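Hangar Bench Notes: Small Jobs on Light Aircraft

Last revised July 5, 2019

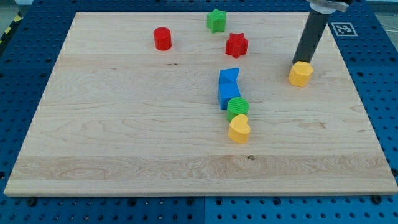 SHOP TIPS / OWNER MAINTENANCE

These notes cover routine jobs that come up between inspections on a fixed-gear, piston-engine single. They were compiled at the Haworth hangars, mostly from the shop notebook kept by Robel Jemal. The maintenance manual for the airframe and the engine takes precedence over everything on this page. Check that a task is on the list of preventive maintenance you are permitted to do before picking up a tool.

Windshield and side windows

Flood the acrylic with clean water first and move the grit off with a bare hand. Rings come off before you start. Use a cleaner sold for aircraft acrylic and a soft cotton or microfiber cloth, and wipe in straight vertical strokes. Circular strokes leave circular scratches that flare in low sun.

Keep ammonia glass cleaner, gasoline, acetone and lacquer thinner out of the area entirely. Paper towels are abrasive enough to haze a new windshield within a season. Window cloths live in a closed bag, marked, and are never used on the cowling. A cloth that has touched the floor goes to the belly-cleaning bin.

Belly degreasing

Cover the static port, the drain openings and any antenna bases with low-tack tape in a bright color. Put a strip of the same tape on the control yoke as a reminder and take it off last. Apply degreaser from the tail forward, leave it for the time on the label, then wipe. Do not let it dry on the paint. Re-grease any hinge or fitting that took overspray, using the lubricant called out in the manual.

Exhaust stains behind the stack deserve a look before they are cleaned. A change in color or a new streak is information, and it is gone once you wipe it. Take a photo first.

Tires

Check pressure cold, with the same gauge each time. Cheap stick gauges disagree with each other by several pounds. Write the required pressures inside the baggage door on a label and note whether they are for the loaded or unloaded airplane.

When a tube is changed, deflate the tire completely and remove the valve core before loosening the wheel through-bolts. Separating wheel halves under pressure has killed people. Dust the new tube with tire talc, inflate to seat the beads, let all the air out, then inflate again. The second inflation takes out wrinkles in the tube. Torque the through-bolts to the figure on the wheel data plate, in a cross pattern, in two or three steps.

Spark plugs

Number a tray for the plugs before the first one comes out. Top and bottom positions are kept separate. A plug that has been dropped on a hard floor is scrap, even if the insulator looks sound.

On most of the four-cylinder engines in our row the plug torque is 30 to 35 foot-pounds, but look it up for yours. Fit new copper gaskets, or anneal the old ones if that is shop practice. Anti-seize goes on sparingly, starting one full thread up from the firing end. Hold the plug hex with one wrench position and do not side-load the socket. When tightening the lead, hold the elbow steady with the other hand so the lead does not twist inside.

Log the gap and the resistance of each plug. A reading that climbs from one service to the next is a plug to replace early. The oldest massive-electrode set in the notebook came out at 374 hours with two plugs over limits.

Oil and filter

Run the engine long enough to warm the oil, shut down, and drain promptly. Set a catch pan under the filter as well as under the drain. A plastic bag pulled up around the filter before it breaks loose saves most of the mess on an engine with a horizontal mount.

Take the oil sample midway through the drain. Cut the filter open with a filter cutter. A hacksaw makes its own metal and ruins the inspection. Spread the pleats under a strong light and pass a magnet over them. Coat the new gasket as directed on the filter can, torque it, safety it, run the engine, and check for leaks with the cowl still off.

Safety wire

Use wire of the diameter called for and never reuse it. The wire must pull the fastener in the direction of tightening. Twist by hand for the first few turns on a tight corner, then switch to the pliers. Bend the pigtail back and under. Gather the clippings as they are cut; a magnet will not pick up most stainless wire.

Fuel sampling

Hold the sample against something white and then against the sky. A cup filled entirely with water looks clean and has no dividing line, so check color and smell too. Return or dispose of samples as the field requires. At Fluvdale there is a marked can by the fuel island.

Bench and tool habits

Count tools out and count them in. Robel uses foam drawer inserts, and an empty cutout is checked before the cowl goes back on. Screws go in a muffin tin or on a piece of cardboard punched with the outline of the panel, each in its own hole. Cowl and fairing screws are often different lengths, and a long one in the wrong place can reach something behind it.

Flashlights, phones and pens come out of shirt pockets before leaning over an open engine.

Logbook entry

Write it the same day. Date, total time, description of the work, signature, certificate number and kind of certificate. List part numbers for anything replaced. Stick a copy of the torque values used on the inside cover for next time.

Related pages: Battery storage over winter / Control lock fit and wear / Tie-down ropes and knots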